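Dralport Textile Handling Project
Progress report to the Nurdale fund, second reporting period
Wed 6 October

1. Status

Work package 2 (grasping of soft goods) is behind plan. Work package 3 (folding) has not started. The delay comes from one fault, described in section 2, and from the stop on powered trials that followed it. Spending is within the agreed budget for the period. No change to the end date is requested at present.

2. The fault

During a powered trial in June the left jaw of the arm-mounted gripper failed to open on command while holding a cotton sheet. The controller reported the jaw as open. The arm then began its return move and pulled the sheet with it until the force limit tripped. The operator was outside the marked area and was not hurt. The sheet tore along one hem. There was no damage to the arm.

The same fault was reproduced on the bench on 12 occasions in 706 open and close cycles. It appeared only with cloth between the fingertips. With rigid test blocks it did not appear at all.

3. Cause

Two causes were found, and both had to be present.

The first is mechanical. Thin cloth can be drawn past the fingertips into the gap behind them, where it bunches against the moving part of the jaw. The return spring supplied by Clukier is not strong enough to clear it.

The second is in the software. The jaw position sent to the controller was the commanded position and not the measured one. The measured value was available from the encoder but was only written to the log. The controller therefore treated a blocked jaw as an open one, and the check that should have held the arm still was passed.

The second cause is the more serious of the two. The safety review carried out before the start of work package 2 listed "jaw does not open" as a covered fault, on the basis of that check. The entry was wrong and has been withdrawn.

4. Action taken

Powered trials on the arm were stopped the same day and remain stopped.

The controller now reads the encoder. If commanded and measured positions differ by more than the set margin for longer than 30 milliseconds, the arm is held and the drive is disabled. The hold has to be cleared by hand at the cabinet. It cannot be cleared from the operator's screen.

The stronger spring has been ordered. A revised fingertip with a shallower gap behind it has been drawn and the first pair is with the workshop.

The Zoëga test bench has been changed so that every run includes cloth of at least two weights. The earlier test set used rigid blocks only, which explains why the fault was missed at acceptance.

5. Results since the change

The bench has completed 1033 cycles with cloth and the new controller check, using the old spring and the old fingertips. Jams still occur, as expected. In every case the drive was disabled within the margin and no false "open" signal was sent. Two stops had no jam behind them. Both were traced to a loose encoder connector, which has been replaced with a locking type.

Data collection with hand-held grippers does not use the arm drive and has continued throughout. The jaws close on a narrow part of the cloth, so these recordings are also being used to pick out grasps in which material lies close to the gap behind the fingertips.
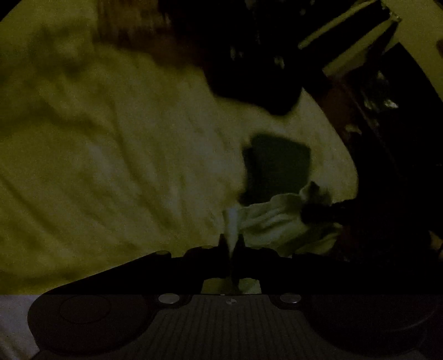

6. Work for the next period

Fit the new spring and fingertips to the bench gripper and repeat the full cloth series.

Submit the revised safety review. Powered trials will restart only after it has been accepted in writing.

Check the remaining entries in the review for other places where a commanded value is used as a measured one. The wrist joint has been checked and is correct. The lift axis is still to be done.

Begin work package 3 with the hand-held recordings already available, without the arm.

7. Decision requested

Approval is requested to move the unspent travel allowance to workshop costs, to cover a second pair of revised fingertips. A reply before the end of the month would allow the order to be placed with the first batch.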